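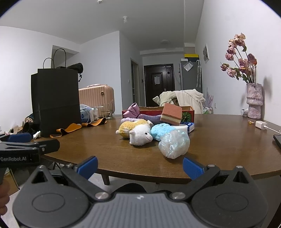 Round table, before packing. Black bag and pink suitcase left, plush in the middle, roses right.

Peltemura notebook, July
Pesturbridge room, started 9:40

Mixed table again. The job is the same as for the kitchen drawer and the bathroom shelf: get a tabletop of small unrelated things into the bags that are already there, write down the order, and see what a person would need to be told. No extra cartons allowed. Tissue and clear bags are fine.

Table height is 74 cm, which is comfortable for standing work. I could reach the middle without leaning on the edge. The top is round, so there is no natural corner to start from, and I noticed I kept walking around it. On the rectangular bench I always work left to right and don't think about it. For a round table the sheet should say where to stand. I'd suggest standing with the big paper bag on the left hand side, as it is in the photo, and leaving it there until it is full enough to be worth moving.

Groups as I wrote them on the pad before touching anything:

Soft: the yellow plush, the lamb, the light blue plush, the lavender piece, the satin bow.
Bath: sponge.
Breakable: the vase with the dried roses, the reed diffuser, the white cup, the little white figurine.
May leak: the small white bottles.
Electrical: charger and cable. Laptop stays out, it goes in its own sleeve at the end.
Straps: the orange and black one and the orange one next to it.
Boxes: the red one with the green round design, and the small blue one.
Clothes: the cream garment on the chair, the dark cloth on top of the bag.

That list took me longer than it should have. "Soft" and "clothes" could be one group, and the diffuser belongs in two places. A reed diffuser is breakable and it may also leak. I've put a mark next to it and will come back to it.

Order used this time

1. Dark cloth off the top of the bag, folded, set aside on the chair. The bag can't be filled with it there and I forgot this the first time through, so it goes in as step one.

2. Straps rolled, not folded. Rolled straps stay rolled if the end is tucked under. They went down the side of the suitcase later on.

3. Charger. Cable wrapped loosely in a loop the width of my hand and closed with a twist tie. Lozano's old sheet says to wrap the cable around the charger itself. I'd drop that line. It puts a sharp bend right at the plug and the cable comes off again as soon as it is handled.

4. Bottles. Caps checked by hand, each bottle upright in a clear bag, bag folded over at the top. Upright matters more than the bag does. If they can't stand, they shouldn't go in with fabric.

5. Figurine wrapped in tissue and put inside the cup, cup wrapped in more tissue. This is a good use of the cup. Wrote "figurine inside" on the tissue in pencil.

6. Red box. It was open on the table and stays useful as a container. The question is what to put in it. See below.

7. Soft things on top of and around the hard things.

8. Roses last. More on those as well.

On the red box

The first idea was to put the sponge in it, as it was more or less sitting against it anyway. It fits at an angle but then the lid side won't close, and there is dead space under the slope. The bow does better. Satin picks up creases if it is pressed flat under anything, and a stiff box keeps the weight off it. With the bow inside there is still room for something small and light. I tried the small blue box, which went in fine but left a hard corner against the satin. Took it out again.

The sponge can go almost anywhere as long as it has had time to dry. I've added "squeeze it and check" to the sheet. It also works as padding next to a hard object, once it is in a bag of its own.

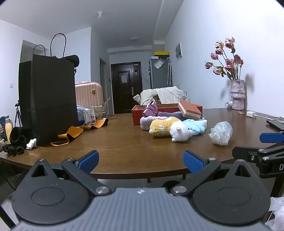 Min-kyu Yang would keep the plush out of the paper bag altogether and use the suitcase for them. The handles pull out at the top when the bag is overfilled, and people overfill with plush every time, as it squashes down and looks as if there is room for more. The bag should get the flat and light things, according to Min-kyu, and anything with a rigid side should stand along the back so the bag keeps its shape.

I agree about the handles. I'm less sure about giving the suitcase to the toys. The ribbed case is the only hard shell we have on this table and I'd want the cup and the diffuser in it. We went back and forth and ended up with a split: breakables in the suitcase with the toys packed around them, clothes and boxes in the paper bag. The lamb is a good size for filling the gap between the cup and the side wall. The fluffy ones are better on top.

One thing about plush and clear bags. If the toys are going away for months they should be bagged, but for a trip across town I would leave them loose as padding. A bagged toy slides around. A loose one grips whatever is next to it. Add to the sheet as a choice, with the two cases spelled out, and don't make it a rule.

The lavender ring is easier than it looks. Lay it flat in the bottom of the case and stand the wrapped cup in the hole in the middle. It held the cup upright through three trips down the corridor and back. I'm pleased with that one.

Roses

Dried roses don't pack. I know the Istard page says to lay them in a long box with tissue between the heads, and that may be right for single stems. A whole dried bouquet that has been standing in a vase has taken its shape from the vase, and the outer petals come off as soon as it is laid on its side. I took the bouquet out, held it head down, wrapped a cone of tissue around it and taped the tissue to itself. Then back into the vase, still in the cone, and the vase carried by hand. Lost a few petals onto the table. Swept them into my palm and binned them.

The vase has a textured surface, so tape doesn't hold on it. Tape only to tissue. If the vase has to travel in the car it should sit in the footwell with a towel round it.

Diffuser

Coming back to this as promised. Reeds out first, wiped, rolled in a paper towel and bagged. The bottle needs a stopper, and a piece of cling film with a rubber band is not a stopper. I'd tell people to find the original one or carry the bottle upright by hand along with the vase. That gives one item per hand, and after that there should be nothing else to carry. We need a line saying so, because the paper bag will be tempting.

Timing and size

22 minutes from first touch to suitcase closed, including the argument about plush but not the corridor trips. Compared with the bathroom shelf this is slow. Most of the extra time went on deciding and very little on wrapping. The paper bag is 34 cm wide at the opening, which takes the folded garment if the sleeves are turned in first and the whole thing folded in thirds. Fold it in half and it sticks out of the top.

Suitcase closed on the first try. The gold lock wants the two halves pushed together with the heel of the hand before it will turn. Small thing, but somebody will think the case is too full and start taking things out, so it goes on the sheet.

For the next draft

Merge soft and clothes into one group.
New group called "carry by hand": vase, diffuser bottle, laptop.
Remove the line on winding cable around the charger.
Say where to stand at a round table.
Two cases for plush, bagged or loose.
Ask Digby Faulkner if he still has the longer tissue sheets. Ours are too short for the cone and I had to use 4 of them overlapped.

Still open: what to do with the bag of small items near the suitcase. I packed it as it was, tied at the neck. Min-kyu would have opened it and sorted it with the rest. I'm leaving it alone until we decide if sorting is part of packing or a separate sheet. My vote is for a separate sheet.

Table wiped, chair put back, sheets in the green folder.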